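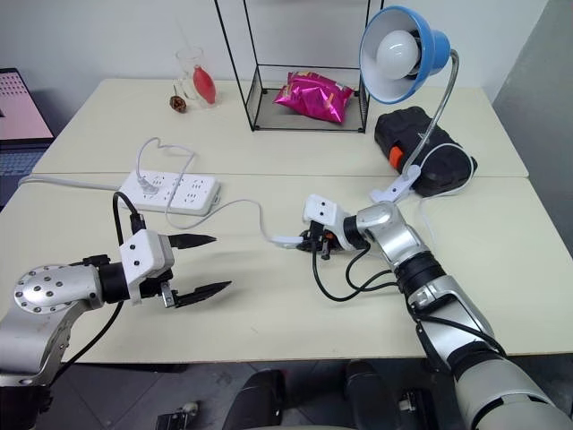

The pale cream tabletop.

GRASUM TABLES GO ON SALE AT JUNTUNEN

Lotorow, Sunday, August 28, 2022 – I've been making tables at Caltari for 13 years, and I still get nervous when a new one goes out the door. So yes, I'm a bit jumpy today! Our Grasum dining table is now in the Juntunen store on the harbor road, and you can go sit at it as long as you like.

My partner in all this, Lempi Sjöberg, drew the first Grasum on a paper bag back in June of last year. We wanted a table you could do homework on, roll out dough on and still feel good about when company comes over (my own kitchen table fails on two of those).

"I asked for rounded corners because I have bruises from the old ones," Lempi says.

The first run is 100 tables, made to order in four colors. Each one seats six, or nine if you add the end leaf – and if your family doesn't mind elbows. Delivery is free within 35 miles of the store.

Juntunen will take orders at the front counter starting tomorrow morning. Press folks who want to borrow a table for a shoot can ask for me at the Caltari workshop.

Knut Heitmann
Caltari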